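Sep 19, 2026

Spent the morning on grapes. I am a grown adult with a pension plan, and I spent it on where a bunch of grapes should go on a white table.

Trevor Dawber wants fruit for the Staniforth sketching group, and Trevor wants it "casual." I have rarely worked so hard at casual. I put the grapes down, walked off, came back, and nudged the tail. The lemon came into it early on, mostly to give the eye something yellow.

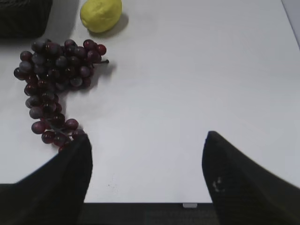

Do you need a cloth under grapes for a still life? A bare white table is fine, and it makes the shadows easier to draw.

I wrote that on the card for the beginners and felt very wise until lunch, when Trevor asked if we had a cloth.

The trouble with a bunch this long is that it has opinions. All the bulk sits at one end and then there's a tail wandering off, so whatever you do it looks like punctuation. Trevor saw a question mark. I saw a hook.

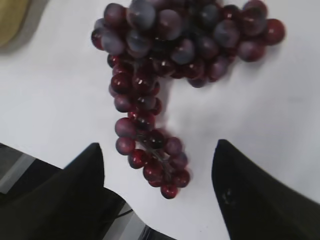

I tried it with the fat end nearer the window and the reds went flat, so back it went. Then I ate a cheese sandwich over the sink so as not to get crumbs on the arrangement. The group has 12 people signed up, 2 of whom only draw horses. I expect horse-shaped grapes.

Trevor brought up pears again. Pears stand up by themselves, I grant him that, but they have no stems worth drawing and everyone makes them look like light bulbs. We left it there, meaning he went to put the kettle on and I hid the pears.

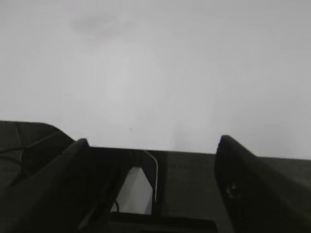
Filed under: Fruit, Grudges

Later. Moved the lemon again after supper. Trevor hasn't noticed. If he does I'll say it was always there. Must buy erasers before the next session, and find out who has the good pencil sharpener.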